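课程项目报告:手持夹爪示教数据对“放入容器”任务到底有多大帮助

课程:机器人学习实践
小组成员两人,指导:Tiina Seppälä,Thijs Van den Broek

一、我们为什么对这个题目有疑问

选题的时候,课程给的参考材料里反复出现一个说法:用手持夹爪采集人的示范,便宜、快,而且可以直接拿来训练机械臂。我们读完以后的第一反应是,便宜和快可以承认,“直接”两个字需要证据。材料里的成功率大多是在和训练时几乎一样的桌面上测出来的,物体换个朝向会怎样,往往只有一句话带过。

所以我们没有去提新方法,只做一件小事:拿一个很普通的任务,把一个长条形物体放进一个小容器,看示范数量从少到多时,策略学到的究竟是“放进去”这件事,还是某一条固定的手部轨迹。

任务用的物体之一是一把浅蓝色的梳子,容器是一个小的方形敞口杯。梳子选得有点刁钻,头大柄细,夹在哪里决定了后面能不能竖起来。
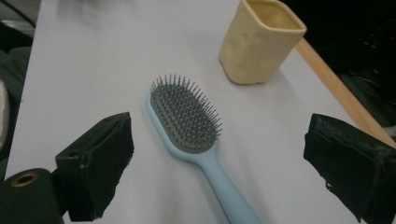
本页最后修改:8月18日,星期四

二、数据

采集工作在七月完成。我们一共录了426段示范,剔除定位丢失和中途掉落的以后用于训练。采集者只有两个人,就是报告的两位作者,这一点在读后面的结果时请记住。两个人的习惯很快就趋同了,都喜欢从柄的中段下夹,都喜欢先抬高再平移。所谓“多样的人类示范”,在我们这里至少不成立。

数据整理用的是课程提供的工具 Midix,训练脚本改自上一届小组留下的 Ojala。Ojala 里默认把动作序列做了平滑,我们用到第二周才发现,之前的几次训练全部作废重跑。上一届报告里的曲线是否也受这个设置影响,我们问过,没有得到明确答复。

评估在实验室那台叫 Skukness 的机械臂上进行。每种设置测20次,物体的初始位置按事先画好的表摆放,由不知道当前是哪一版策略的同学来摆。这样做比较费事,但我们第一周自己摆、自己测的时候,结果明显偏好,盲摆之后就掉下来了。

三、夹持姿态的影响

姿态是我们最关心的变量。策略失败时,大部分不是没夹住,而是夹住以后梳子的角度不对,到了容器上方柄还横着,一放就架在杯口上。人在示范时处理这个问题几乎不假思索:右手的夹爪把梳子带到黄色小容器的上方稍偏右处,梳头朝上,柄朝下,整把梳子只是略微倾斜。左手的夹爪张开着,停在靠近身体的一侧。 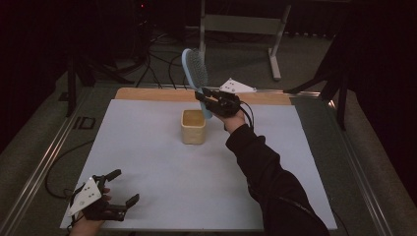
我们原先以为,只要示范里有足够多的竖直姿态,策略自然会学会把物体转正。结果比较令人失望。按初始朝向把测试分成两组,梳子朝向与示范中常见朝向接近时,20次里成功13次;转到示范中少见的朝向,失败占了大多数,而且失败的样子很一致:手臂照旧走那条抬高、平移、下放的路线,好像梳子已经是竖着的。像图中这样梳头朝上、从容器上方接近的姿势,策略能模仿的是手的位置,至于柄是否真的对着杯口,它似乎并不在意。Thijs Van den Broek 看过录像后认为,可能是腕部相机在接近阶段看不清柄的末端。这个解释有道理,但我们没有做遮挡实验,不能把它写成结论。

另外有一个没有预料到的问题。双手示范中,左手的夹爪在这个任务里参与很少,训练数据里却同样占一半的动作维度。我们去掉左手之后重新训练,损失曲线好看了很多,实际成功率却没有看得出来的变化。损失下降和任务完成之间的关系,在我们的实验里相当松散,以后看到只报损失的图,我们会多问一句。

四、数据量

原计划是把示范扩到1000段,再画一条完整的数据量曲线。没有做到,时间不够,而且从已有的结果看,我们怀疑继续用同样两个人、同一张桌子录下去,增加的主要是重复。用一半数据训练的版本和用全部数据训练的版本,在常见朝向上的差别落在20次测试的波动范围之内。有人会说这说明任务已经饱和,我们觉得更可能是测试次数太少,分辨不出来。

Warner 组在中期汇报中展示过一条很漂亮的上升曲线。我们向他们要了测试位置表,发现他们的测试点全部取自训练时用过的位置。这不算错,但那条曲线回答的是另一个问题。

五、我们能说的和不能说的

能说的:在我们的桌面上,用我们的数据,策略可以在熟悉的朝向下完成放入,换到少见的朝向就不可靠。

不能说的比较多。只测了一种容器,容器的位置变化也很小。采集者只有两人。随机种子只跑了一个,Tiina Seppälä 在中期时就提过这一点,我们当时答应补跑,后来因为重跑平滑设置的那批训练占掉了机时,没有补上。基线方法是我们自己写的开环回放,写得不算用心,和它比较得到的优势不应当太当真。

六、给下一组的建议

先固定评估办法再开始采集,位置表写好以后不要改。采集时强制规定初始朝向的分布,不要交给手感。Ojala 的平滑选项在配置文件末尾,默认是开着的,请先关掉。

如果还有余力,建议把“夹住”“转正”“放入”三步分开记录成败。我们只记了最终结果,后来为了弄清失败出在哪一步,把所有录像又看了一遍,花的时间比测试本身还多。分步的标注表附在压缩包里,其中少数几条两个人意见不一致,已经用问号标出,没有强行统一。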